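Wednesday, late

What a day! I have to get this down before I fall asleep, because the front room at Manham finally looks like a room and I did not think I'd be writing that this week.

Got up early and went straight at the boxes from the Mandmont place. The books came first (all 115 of them, I keep a list in the back of this diary), and they went up on the long shelf in the order I've wanted for years: gardening, trains, cookbooks, then all the paperbacks squashed in wherever they fit. I love it. I stood there with my coffee just grinning at it.

Then lunch, which was toast, eaten on the stairs. The kitchen can wait!

The afternoon was for the big reshuffle. The armchair went by the window, then away from the window, then back again. The rug got turned the other way and the whole floor looks longer. Then on to the odds and ends, lots of reaching and passing and "no, left a bit," and everyone was in good spirits even by four o'clock.
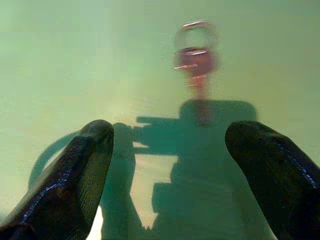

Arm out, mid-afternoon, all a blur.

I'm so pleased with the green lamp from Geltier. It only cost me 573 in Onu points, which I'd been saving since last spring, and I still have 2,000 left over for curtains. I'm thinking mustard, or maybe a stripe? Something cheerful anyway.

Found my old sewing tin too, down at the bottom of a box marked SHOES, with every button still in it. I sat on the floor and sorted them by color for half an hour when I should have been breaking down cardboard. No regrets.

Still to do: hallway hooks, the wobbly side table, and the box of cables. Curtains on Saturday if the shop has them. My arms ache and I'm going to bed.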